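We use cookies to improve this site. Accept | Manage settings

Clustis layout rule
Last edited in July by Natália Tavares

The Clustis layout rule is a good-practice rule for marking out tabletops used in robot handling work. It was drawn up at Sugden and later taken on by Doltier. Cells are marked with tape, and worn strips are replaced before a new series begins. A series has 60 runs, with a check of the markings every 6 – a lifted tape end is logged at that check.

Blue tape is common on pale surfaces, in work with fruit and baskets as in other tasks.

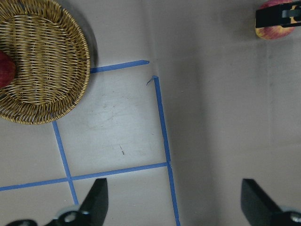 Bradley Clegg has argued that the interval is too long for shared tables and that two runs between checks would be safer. The Rolby edition keeps the original figure.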